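Section 4: Entering your building's energy data

You've made it to the fun part! By now Puvia is installed and your building has a name and an address in it. This section walks you through the energy records, which the program turns into a yearly carbon footprint. Get these right and every chart later in the guide will make sense.

Before you start

Have your utility bills at hand, on paper or as files. You need at least 9 months of bills in a row to get a footprint at all, and a full year gives you a much better one. If your building burns fuel oil or propane, dig out the delivery slips too.

Adding electricity

1. Open the Building tab and choose Add Source.
2. Pick Electricity from the list. Puvia fills in kilowatt-hours as the unit.
3. Choose your grid region. The emissions factor for that region appears in the gray box on the right.
4. Type in the first and last day of the billing period, then the amount used. Leave the cost blank if you like. It has no effect on the footprint.
5. Press Save Period and carry on with the next bill.

Note: Billing periods seldom match calendar months, and that's fine. Puvia splits each bill by day and puts the right share into each month. A bill that runs for 28 days is handled just as well as a longer one.

CAUTION: Don't change the grid region after you have saved periods. The old factor stays attached to the old entries, and your chart will show a jump that never happened. If you picked the wrong region, delete the source and start again from step 1.

Adding gas and other fuels

1. Choose Add Source again and pick the fuel.
2. Check the unit against your bill. Gas may be billed in therms, in cubic feet or in hundreds of cubic feet (often written CCF), and mixing them up is the most common mistake we see.
3. Enter each period as you did for electricity. For oil and propane, enter the delivery date and the gallons delivered.
4. Tick Spread Over Season if the fuel is used for heating. Puvia then shares each delivery out over the cold days that follow, and you get a lovely smooth heating curve.

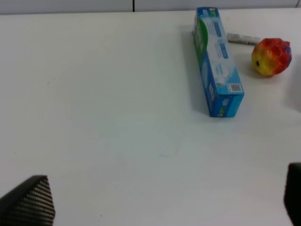
Vadmont wrote to us that their first footprint came out far too high, and that the trouble was two gas bills marked "estimated" by the utility, followed by a corrected one. They had entered all three, and asked us to put a warning in the guide.

So here is the rule, and thank you for the nudge! When a corrected bill arrives, delete the estimated periods it replaces before you enter it. Puvia marks overlapping dates in orange — look for them every time you save.

Solar panels

If you have panels on the roof, enter what you bought from the grid under Electricity and what the panels made under On-Site Generation. Don't subtract one from the other yourself. Power you sent back to the grid goes in its own field, Exported, and is shown as a separate bar.

Checking your work

1. Open Review. Months with complete data are green, and months with gaps are striped.
2. Click a striped month to see which source is missing.
3. When the months you want are green, press Calculate.

Larger buildings with many meters can take up to 17 minutes. You can keep working in other tabs while it runs, but leave the Building tab alone until the bar is full.

Next: Section 5, Setting a reduction target.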